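Sivitz finger kit review: four months on our sorting cell

I put the Sivitz finger kit on our tabletop cell back in June, and I've been meaning to write it up ever since. The cell is a single arm over two white tables, and its job at Masilela is tidying: small stuff goes in containers, over and over, all day long. The fingers it came with had worn shiny at the tips and were dropping pens like crazy.

The kit is one pair of black fingers, 6 screws, a paper alignment card and a little tube of thread lock. Swapping them took me 14 minutes, and most of that was hunting for my hex key!

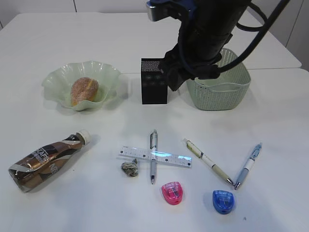 Gripper down low between the black block and the green basket.

Setup is where I got grumpy. The card wants you to zero the fingers fully closed, then set your table height at one spot. One spot! We have two tables butted together and the height isn't quite the same all the way across (whose is?), so I checked front and back separately and saved two values. Rokuvgate, who sell the kit, have a calibration sheet on their site that covers this – print that one and bin the card.

For test items I go with whatever is awkward. A clear ruler with a pen laid across it, two more pens in a V, pencil sharpeners, a crushed drink bottle. Pens are so much better now. The ruler is still a pain, and I ended up dropping the closing speed to 60 percent for anything flat.
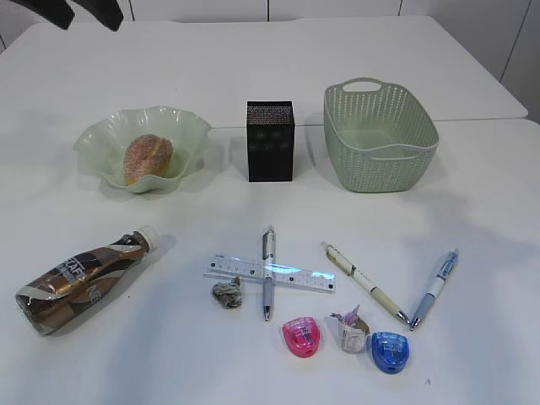 Kakodon

Cable routing deserves a mention too. Leave a generous loop at the side, run the arm to both far corners by hand, and only then tighten the ties. I did it the other way round the first time and had to cut the lot off again.

Then there's food. The bread roll in the ruffled bowl gets a slow, wide grip, and sugared gummies get a light pinch low on the sides. I started the force at 100, which was silly, and worked down until the candy kept its shape.

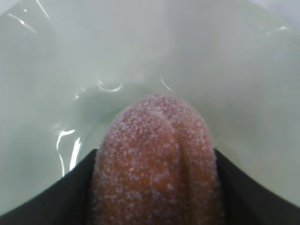 Looking after them

Sugar is the enemy. I wipe the fingers with a damp cloth after every candy run, dry them, and check the screws while I'm there. One had backed out a little in the second month (my fault, I'd skimped on the thread lock). The finish still looks good and I haven't needed the spare pair I bought. Four stars from me, and it would be five with a decent card in the box.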